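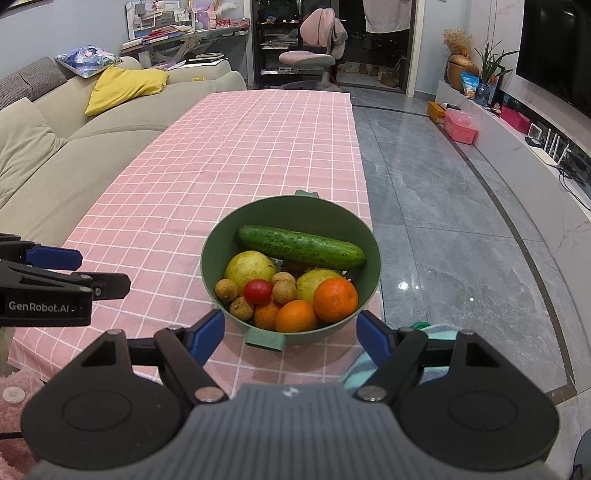

Keeping Fruit in a Bowl: Your Questions

We receive many letters about the fruit bowl on the living room table. Below are the questions which come most often to the Cindo household pages, with our answers.

Which fruit can stay on the table, and which must go in the refrigerator?

Oranges, guavas and tomatoes are fine on the table for some days. Longans keep a short time in the room, but in warm weather I put them in the refrigerator in a paper bag. Cut fruit always goes in the refrigerator, also when it is only half an orange.

Is it a mistake to put a cucumber together with fruit?

For one day it is no problem. For longer, the cucumber turns yellow and soft faster, as ripe guavas and tomatoes give off a gas that makes other things ripen. If you want to keep it in the bowl because it looks nice, eat it first.

My guavas are hard. How do I know when they are ready?

Press lightly near the stem with your thumb. When the skin gives a little and you can smell the fruit without lifting it, it is ready. After this, eat it within 2 days or move it to the refrigerator.

Should I wash everything before I fill the bowl?

No, please wash it just before eating. Water that stays between the fruits brings mold, mostly under the oranges. If you have washed already, dry each piece well with a cloth.

Do I take the longans from the branch?

You can do both. On the branch they keep a little better. Loose ones roll to the bottom and are forgotten there, so look for them when you take out the big fruit.

How full can the bowl be?

One layer and a half is enough for us. With more than this, the lower oranges get pressed. Our readers in Branitz asked about a bowl for 8 oranges – I would divide them over two bowls.

Are handles useful on a fruit bowl?

Yes, if you move it at mealtimes. Small tab handles take little place in the cupboard, but hold the bowl with both hands when it is full.

There is juice on my tablecloth. What now?

Lift the bowl, press the spot with a damp cloth and do not rub. Then wash the tablecloth as the label says. Light cloths show orange juice less at first and more after some weeks, so do not wait for the next laundry day.

How often do you empty the bowl completely?

Every Wednesday. I take all out, wipe the bowl, and put the oldest fruit back on top.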